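Reading time: 2 minutes

4. Daily cleaning of the group and portafilter

Clean the Koveck at the end of each day's use. The routine takes a few minutes once you know the order. Leave the machine switched on for steps 1 to 5 and switch it off for the rest.

Caution: The group head and the metal parts of the portafilter stay hot after brewing. Hold the portafilter by its handle only.

1. Turn the handle to the left until it releases, then lower the portafilter straight down.
2. Knock out the used coffee. Do not strike the spout or the rim.
3. Rinse the basket under the tap and wipe the inside with a soft cloth.
4. Run water through the empty group until it comes out clear.
5. Brush the rubber seal in a circle. Grounds collect at the back, where they are hard to see. 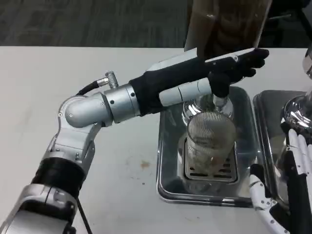 Fig. 6. Portafilter held by the handle over a tray.

6. Switch off at the wall and let the machine cool.
7. Lift the basket out of the portafilter. If it is stiff, lever it up with the back of a teaspoon.
8. Soak the basket in warm water with one measure of Grilard cleaning powder. Keep the handle out of the water – soaking loosens the fixing inside it.
9. Rinse well, dry and refit.

Note: Do not put the portafilter in the dishwasher. Dishwasher tablets dull the plating and the damage is not covered by the guarantee.

4.1 Weekly cleaning

Once a week, fit the blind basket and add half a measure of powder. Lock the portafilter in place and press the brew button for ten seconds, then stop for ten. Do this five times. Remove the portafilter, rinse everything and repeat with plain water.

Empty the drip tray before you start, as the cleaning cycle sends water straight into it.

4.2 Replacing the seal

Change the seal after 2,000 cups, or sooner if water leaks from the rim during brewing. Order part 41 and check that the new seal sits flat all the way round before you lock the portafilter in. A new seal feels tight for the first few days – the handle may stop short of its usual position.

Koveck spare parts and service: ask for Mwajuma Odera | © Koveck | Back to top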